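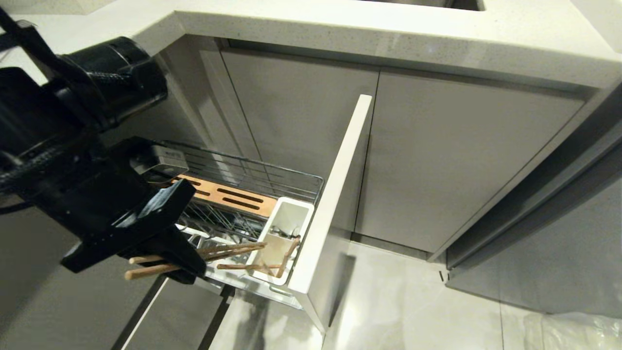 Step 3. Load the utensil holder

Pull the cabinet out to its full travel before loading anything. A half-open pull-out forces long handles in at an angle, and they catch on the underside of the countertop when the unit is closed.

Wooden utensils go in the white holder at the front of the wire basket, directly behind the door panel. Sort them first:

Long, thin pieces (chopsticks, slim spatulas) on one side of the divider.
Anything with a wide head on the other side, head up.

Put them in as a bundle, then let go and straighten any that lean over the rim. Two or three thin sticks will usually end up lying across the top. Stand these upright before closing.

Check the height. Measure from the floor of the holder to the underside of the counter and subtract 2 cm for clearance. In our unit this leaves 30 cm of usable length. A 32 cm spoon has to go in a drawer.

Wood must be fully dry. The holder is plastic and has little airflow at the bottom, so damp handles darken there within around a week.

Step 4. Set the slotted board

The copper-toned board sits level near the rear of the basket. Press on each corner in turn. If one corner rocks, lift the board out and reseat it on the wires. Load knives last, blades down – and only those short enough to clear the basket floor.

Step 5. Test the travel

Close the unit slowly with one hand on the panel. Stop if you feel contact and find the piece responsible. Open and close it again at normal speed. If the holder slides, move it back against the panel and put a strip of non-slip liner under it.

Danuta Pawlak, revised July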